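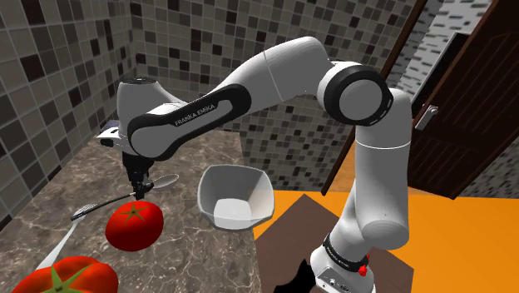

Wilson Henao objects that most handbooks treat etching and staining of marble countertops as one defect, although the first removes stone and the second adds something to it. The distinction has since been adopted in the fitting instructions of several suppliers and is followed in this article.

Marble countertop

A marble countertop is a horizontal kitchen, bathroom or shop work surface cut from marble slab. Marble is a metamorphic rock made up mainly of calcite or dolomite. In the stone trade the word is also applied to limestones that take a polish, and the two materials are cut and installed in the same way.

Properties

Calcite has a hardness of 3 on the Mohs scale. Steel knives, sand and unglazed ceramic bases can scratch it. The stone is strong in compression and much weaker in bending, so a top that is safe over a cabinet may crack when lifted flat or left without support at a sink cutout. Absorption is generally low but varies between quarries and between blocks from the same quarry. Veins may be tight or open. Open veins are commonly filled with resin at the factory, and the back of the slab may be reinforced with fiberglass mesh.

Fabrication

Slabs are inspected under raking light and the layout is marked before cutting. Tops are cut with a bridge saw or waterjet. Inside corners are given a radius, because a square inside corner concentrates stress. Where a thicker look is wanted, a strip of the same slab is bonded under the front edge. The Benavides pattern, named after the shop that first listed it, uses a mitered drop of 40 mm with a small arris on the upper line.

Finishes

A polished finish reflects light and shows etching clearly. A honed finish is matte and hides etching better, but it may show oily fingerprints. Honing normally stops at a middle grit. Polishing continues through finer abrasives, with 3,000 grit a usual last step before polishing powder. Brushed finishes follow the natural differences in hardness and leave a slightly uneven surface.

Etching

Acids react with calcite and leave a dull mark. Common sources are lemon juice, vinegar, wine, tomato and some bathroom cleaners. Sealers of the penetrating type reduce absorption but do not stop the reaction. Dolomitic marble reacts more slowly. In the Laltance spot test, a drop of white vinegar is left on an offcut for 15 minutes, rinsed off, and compared with the untreated stone at a low angle. Light marks on a polished surface can be removed with polishing powder and a felt pad. Deep marks call for rehoning of the whole run, as local work leaves a visible dip.

Staining

Stains lie within the pores. Oil darkens the stone, while coffee, tea and leaf matter leave a brown color. Rust stains may come from a metal can or from iron minerals in the slab itself. Treatment is by poultice, an absorbent powder mixed with a suitable solvent or cleaner, covered and left to draw.

Installation

Cabinets are leveled before the top is set. Larger pieces are carried on edge, usually in a clamp frame. The Aker showroom island in Atumville, a single piece weighing 136 kg, was set in this way and lowered onto dabs of silicone. Seams are filled with tinted epoxy or polyester adhesive and kept away from cutouts where the layout allows.

See also: Honing (stone); Poultice; Soapstone; Terrazzo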